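6.4 Recovering from a Stalled Sort Cycle (Fault 31)

Applies to the Plomeo two-basket sorting routine with the Feketti soft-finger gripper. Fault 31 is raised when the arm holds position over the table for more than 15 seconds with a task still open. The controller keeps the motors energized.

CAUTION: A stalled arm can resume without warning. Press the stop button before reaching over the table, even to pick up a dropped item.

1. Press the stop button and wait for the status light to turn solid amber.
2. Open the event log and write down the last completed step.
3. Leave the baskets and the handwritten labels where they are until the log has been saved. 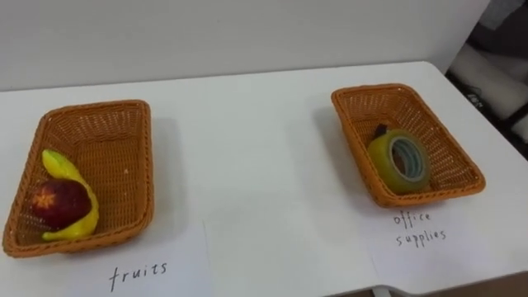
4. Compare the item list in the log with the contents of each basket. The routine closes only when every item on the list is registered in its labeled basket - in the supplied setup, "fruits" on the left and "office supplies" on the right.
5. If an item is listed as placed but is still on the table, set its entry to OPEN. Do not move the item by hand to match the log.
6. Check that both fingers are free to open fully. If either one binds, go to Section 8.

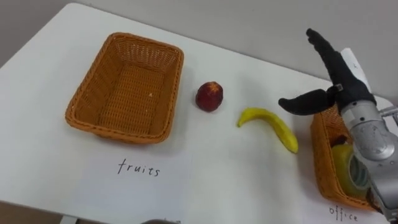
Figure 6-3. Gripper open, fruit on the table, left basket empty.

7. Release the stop button and select RETRACT. The arm returns to its home position at reduced speed.
8. Select RESUME. If Fault 31 returns on the same item, end the run and export the log.

NOTE: Firmware builds before 278 do not save the item list when power is removed. On these builds, export the log before switching off the controller.

NOTE: Labels must lie flat, with the writing facing the head camera. A label that has shifted under a basket can produce the same fault with no mechanical cause.

Report repeat faults to Carys Owen at Vogler service and attach the exported log.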